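Small parts get lost, mixed up and stepped on. If you make bracelets or earrings at home, you probably spend as much time looking for jump rings as closing them. These tips are for people who do their beading and wirework on a shared table or in a corner of a room.

## Cutting and closing jump rings

Buy a few sizes and keep them apart. A 5 mm ring and a 6 mm ring look the same until you try to hang a charm on one. Write the size on the lid and also on the bottom of the box, so a swapped lid doesn't matter.

Open a ring by twisting the ends past each other, one toward you and one away. Don't pull them apart sideways. A ring that has been pulled open never goes back to round, and the gap will catch on sweaters.

Use two pairs of pliers. Flat nose and chain nose work fine together. Avoid pliers with teeth, or wrap the jaws with a layer of masking tape. Change the tape when it gets sticky.

When closing, go slightly past the point where the ends meet, then bring them back. You should feel them click or scrape against each other. Run a fingernail over the join. If the nail catches, close it again.

If you cut your own rings from a coil, use flush cutters and trim the end of the wire after every cut. One side of the cutter leaves a point. Flip the tool over so that the flat side faces the ring you are keeping.

## Sorting and storage

- Screw-top jars hold better than snap boxes. A snap box dropped on a tile floor will open.
- I use the Grikden stacking jars, the small ones. A full jar holds 200 rings, and I don't go over that or they jam in the neck.
- Keep silver-plated rings in zip bags with the air pressed out. They stay bright longer.
- Don't store copper and silver together.
- Put odd rings, bent rings and leftovers in one jar marked "practice." They are good for trying out a chain pattern before you use the good ones.
- To pour rings back into a jar, fold an index card down the middle and use it as a chute.

## Ear wires

Make them in pairs. Cut both wires at the same time, hold them side by side, and bend them together around a marker or a dowel. If you make one and then try to copy it, the second is always a bit off.

File the ends that go through the ear. A cup burr is quickest. Fine sandpaper also works if you go in small circles and finish with a nail buffer. Test the end on the inside of your wrist. It shouldn't scratch at all.

Half-hard wire holds its shape without much hammering. With soft wire, tap the front curve flat on a bench block, a few light hits per side. I buy Lomon half-hard in 20 gauge. The Athumani wire is cheaper and fine for bracelets, but I find it springy for ear wires.

## Beading thread and cord

Cut the end at an angle before threading. For nylon, dip the tip in clear nail polish and let it dry stiff. That gives you a needle for larger beads.

Stretch elastic cord before you string it. Pull each section firmly a few times. A bracelet made from unstretched cord goes loose in a week or two.

Leave 8 inches of extra thread at both ends. It seems wasteful until you come up short on the last knot.

## The work surface

1. Clear the table completely before you start. A pale, plain top with a matte finish shows up dropped beads and wire ends better than wood grain does.

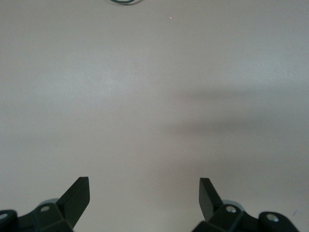
2. Set the lamp on the side opposite your working hand, so that your hand doesn't put the piece in shadow.
3. Lay down a bead mat or a square of fleece for loose beads. Take it off again for hammering or glue.
4. Keep a small dish for wire clippings only. Empty it into a lidded jar and never straight into a trash bag, where the ends poke through.
5. When you finish, wipe the top with a damp paper towel. It picks up seed beads and metal filings that a brush leaves behind.

## Glue

Put a drop of glue on a scrap of foil and pick it up with a toothpick. Squeezing the tube over a knot nearly always gives too much. Stestimska jewelry cement needs overnight to set, whatever the tube says about ten minutes. Wipe the nozzle, cap it, and store the tube standing up.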